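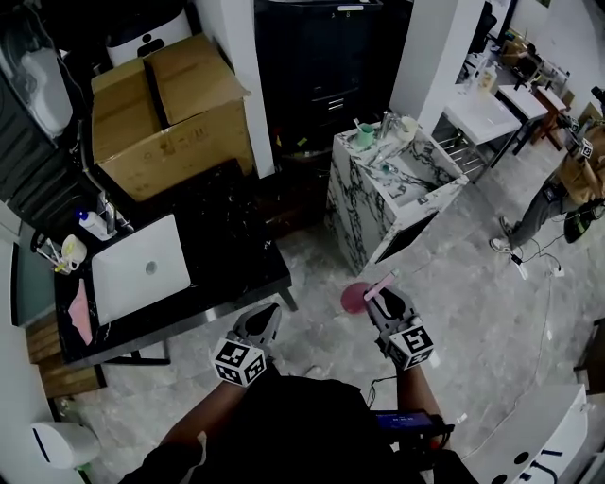 Home Features Food Money Homes Subscribe

The Thousand-Year Countertop

Last updated in November

The salesman at Dabbas told me the slab would outlive my grandchildren. I don't have grandchildren. I have a teenager who leaves lemon halves face down on whatever surface is closest, and I had come to the showroom to find out what that does to marble.

"Marble is forever," he said, and slid a brochure across the desk.

The brochure was about forever too. It had a Roman temple on the cover. It didn't mention that the temple's marble has been rained on, scraped and stolen for most of its life, or that no one ever had to make pancakes on it.

I spent a good part of this fall talking to people who sell stone, cut stone, and live with stone, trying to work out how a soft rock that dissolves in salad dressing became the thing every remodeled kitchen is supposed to want. I came away with less respect for the sales pitch than I started with, and I started with very little.

The chemistry isn't in dispute. Marble is mostly calcium carbonate. Acid eats it. Vinegar, wine, tomato, lemon and plenty of bathroom cleaners will leave a dull patch called an etch, and sealer doesn't stop it. Sealer slows down stains, a separate problem. On black marble an etch shows up as a pale ghost, often in the shape of a glass.

Siu-ming Huang has been polishing those ghosts out for 17 years. He works alone out of a van and charges $200 just to show up.

"People call me and say the stone is defective," he told me. "I ask what they cleaned it with. There's a long silence, and then it's vinegar, because somebody online said vinegar is natural."

He likes marble, to be fair to it. He has it in his own bathroom, next to a basin he says he has dripped toothpaste around for years. He just doesn't think most of his customers were told what they were buying. When I asked how many had seen an etch on a sample before they signed, he laughed and went back to his polishing pads.

So I asked Dabbas for a sample I could ruin. The showroom gave me one the size of a paperback. I put half a lemon on it at breakfast, and by the time I had finished my coffee there was a mark I could feel with a fingernail. I brought the piece back. The salesman said I had "started the patina."

Patina is the word to watch out for. Najwa Awad runs the workshop at Sturerach, which cuts counters and sink surrounds for builders in the Clumport area, and she hears it daily. "In a café in Italy it's patina," she said. "In a house you're trying to sell, it's damage." Her sister Nadine, who handles the orders, keeps a written notice about acids that every buyer has to initial. It costs them a sale now and then. I asked to read it and it was the plainest document I saw in weeks of reporting: two paragraphs, no temples.

Then there are the sealers. Tradska, a company that sells a kit through showrooms, promises "total surface confidence" on the front of the box. On the back, in type I had to take outside to read, it advises wiping up acidic spills at once. I called to ask what confidence meant if I still had to run for a sponge. A spokesman, Raed Hakim, said the product was "part of a care lifestyle." I asked him twice for test results on etching - he sent me a link to a page about stains.

Not everyone who owns the stuff is unhappy. Anayeli Beltrán put black marble in her laundry room and around the sink in her kitchen 3 years ago, and she says she would do it again. She also dries the counter every night with a towel kept for nothing else, buys her dish soap by the label, and squeezes her limes over a tray. I asked if she minded.

"I mind when my brother visits," she said.

That seems to me an honest account of the deal, and I wish the showrooms would offer it. If you love how it looks and you're the kind of person who owns a special towel, buy it. Hone the finish if you can stand to lose the shine, as etches are harder to spot on a matte surface. Ask for a scrap, take it home, and do your worst to it before you pay a deposit. If the seller won't give you a scrap, I would take that as your answer.

We kept our old laminate. It has a burn by the stove from a previous owner, and I have never once been asked to call it a patina. The sample is on the porch now, under a pot of basil, and the lemon mark is still there.

We use cookies to improve your visit. By continuing to read, you agree to our cookie policy. Accept Manage settings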